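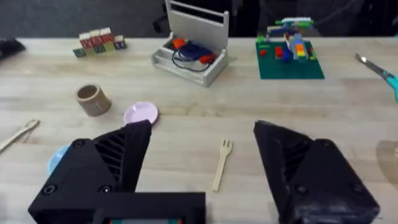 Chapter 7
Stale Data and Shared Space

After working through this chapter, the reader should be able to:

define the age of a sensor reading and tell it apart from the reading's time stamp;
trace the path of a wrist camera image from exposure to motion command;
identify the points on that path where a delay can pass unnoticed;
work out the distance a gripper can travel on the strength of an old image;
explain why a vision check is a poor substitute for a protective stop.

Terms introduced: exposure time, arrival time, data age, hold-last-value, clear check, reach-in, protective stop, restart interlock.

7.1 Introduction

Chapter 6 dealt with faults that announce themselves. A broken encoder wire raises an alarm, a seized finger drive draws too much current, and the controller removes power within a known time. Such faults are expensive but seldom confusing. The log names the part, and the part is replaced.

The faults in this chapter leave every part in working order. The camera delivers images, the planner accepts them, and the arm goes where it is told. The failure lies in the relation between those parts in time. A command is correct for the workspace as it was when the image was exposed and wrong for the workspace as it is when the fingers move. If nothing in the workspace has changed in between, the two are the same and no error can be seen. For this reason a stale data fault may survive a long test program in which objects are laid out, the operator steps back, and the arm does its work alone.

It shows itself when a person and a robot use the same surface at the same time. This is normal in bench work with small household objects. Dishes, utensils, blocks and similar items have to be set out again between trials, and the quickest way of doing so is to reach in by hand. The practice is called a reach-in. It is common, it is often unrecorded, and many cells were never designed for it.

7.2 The Rornska Pinch Event

The following case is used throughout the chapter. It took place in January at the Rornska test site, in a cell running the Pruvach planning software on a Myklebust controller. The arm carried a two-finger Vandatero gripper with a small camera fixed at the wrist. The task was to pick up a shallow dish by its rim and set it down at a new position. Between cycles an operator moved the dish by hand to a fresh starting point.

The cell had no light curtain on the operator's side. It relied on a software step known as the clear check. Before each closing motion the planner examined the latest wrist image for anything resembling a hand or sleeve. If it found nothing, the closing motion was released. If it found something, the arm held its position and the check was repeated.

On cycle 89 the operator reached in late to straighten the dish. The planner reported the workspace clear, and the fingers closed on the tip of the operator's glove. Grip force had been set low for the dish, and there was no injury. The operator pressed the emergency stop, freed the glove, reset the cell and completed the shift. The event was reported the next morning.

The first review blamed the hand detector. This was a reasonable guess and it was wrong. When the stored images were replayed through the same detector, the glove was found in every image in which it could be seen. The detector had simply been given an image exposed before the glove entered the view.

The second review compared three records: the camera's own exposure log, the planner log and the finger drive log. According to the planner, the image used for the clear check was fresh. According to the camera, it had been exposed 210 milliseconds before the closing motion was released. Both records were accurate on their own terms. The planner had stamped the image when it took it from the queue, and it had measured freshness from that moment.

7.3 Exposure Time, Arrival Time and Age

Let t_e be the time at which an image is exposed, t_a the time at which it reaches the planner, and t_c the time at which a command based on it takes effect at the fingers. The data age at the moment of action is

A = t_c - t_e

The quantity checked at Rornska was

B = t_c - t_a

The difference between the two is t_a - t_e, the transport delay. Under light load this delay is short and nearly constant, and using B in place of A does little harm. Under heavy load, images wait in a queue. The transport delay then grows while B stays small, so that the freshness test continues to pass at exactly the time it is most needed.

Three sources of transport delay should be considered in any wrist camera system.

Readout and encoding. The image is read from the sensor and usually compressed. The time taken depends on image content. A cluttered surface with many small colored parts takes longer to compress than bare wood.

Queueing. Most drivers keep a queue of several images so that none is lost. For recording, this is the correct choice. For control it is a poor one, as the planner needs the newest image and has no use for the ones before it. A queue length of one, with overwriting, is preferred.

Hold-last-value. If no new image arrives, some software returns the previous one again without comment. The planner receives a valid image at the expected rate. Only a sequence number or an exposure stamp will show that the content has stopped changing.

At Rornska the second source was the main one. A recording job had been added to the same computer some days earlier, and it slowed the process that emptied the queue. The change was entered in the recording team's notes and did not appear in the cell's safety file.

7.4 Distance Traveled on Old Data

Suppose the gripper approaches an object at constant speed v. During the data age A it covers the distance

d = v A

A person's hand moves as well. If the hand approaches the gripper at speed u, the gap between them shrinks by

g = (v + u) A

The planner at Rornska kept a clearance margin of 10 millimeters around any detected hand. The margin had been chosen from the position error of the arm and took no account of u. A reaching hand is commonly faster than a gripper in its final approach, and in such cases the term uA dominates. A margin based on arm accuracy alone is then too small by a wide factor, even if the detector never misses.

The calculation also assumes that the hand is visible at all. A wrist camera looks out between or over the fingers, and its view is narrow close to the gripper. The fingers hide part of the surface. A hand coming in from the far side enters at the top of the image, often blurred by its own motion, and may be present there in only a few images before it reaches the object. In Figure 7.2 a light blue dish lies on a pale wood surface ahead of the gripper. What appears to be a person's hand extends into view at the top edge, its outline badly smeared, and black machinery enters at the upper right. The gripper's own shadow falls on the planks between the fingers and the dish. A detector working on such an image must separate a faint pale shape from a pale background. The reader should consider what the same detector would receive if the image were one queue position older.
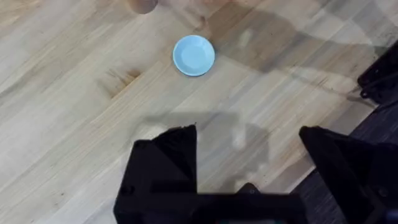
7.5 Why the Clear Check Was Not a Protective Function

A protective stop must meet requirements that an ordinary software step does not. Its response time must be bounded under all loads. Its failure must lead to a stop. It must be tested at stated intervals, and changes to the equipment it depends on must be controlled.

Measured against these requirements, the clear check fails on each count. Its response time depended on the load of a shared computer. Its failure led to motion, as an image without a hand was treated as proof that no hand was there. It had been tested once, during setup, with an operator who held a hand still under the camera. The recording job was then installed on the same computer without a repeat of the test.

The clear check was still useful. It prevented a number of unwanted contacts during setup, and a well-built version may be kept as a second layer. The error was to let it stand in for the first.

7.6 Corrective Measures

The measures taken are listed in the order in which they were carried out.

1. Reach-in during automatic operation was prohibited until the remaining measures were complete. The dish was reset only with the drive power removed.

2. Image stamps were moved to the camera. The planner now computes A from the exposure time, using a clock shared with the controller, and refuses any image without a stamp.

3. The driver queue was cut to a single image. The recording job was given its own computer and its own copy of the stream.

4. An age limit was placed in the Myklebust controller, outside the planning software. If the limit is exceeded, the closing motion is withheld and the arm stops.

5. A light curtain was fitted on the operator's side, with a restart interlock. Breaking the curtain stops the arm. Clearing it does not start the arm again; the operator must step back and press a button from which the whole surface can be seen.

6. A moving-hand test was added to the weekly checks. A padded dummy is carried through the curtain at several speeds while the computer is under full recording load.

Measure 5 alone would have prevented the event. Measures 2 to 4 were kept because a late image can also cause damage with no person present, such as a collision with a second arm working over the same surface. That case is treated in Section 7.8.

7.7 Review Problems

7.7.1 A planner measures image freshness from arrival time. Describe a test that would reveal a growing queue without access to the camera's exposure log.

7.7.2 Using g = (v + u) A, find the hand speed at which the clearance margin in Section 7.4 is used up in 210 milliseconds with the gripper at rest. Compare your result with the speed of your own hand when reaching for a cup.

7.7.3 A driver returns the last good image when the camera cable is unplugged. State what the planner sees, and propose the smallest change that would make the fault visible.

7.7.4 The operator at Rornska reset the cell and finished the shift. List the records that could have been lost or overwritten in that time, and write a one-paragraph instruction for preserving them.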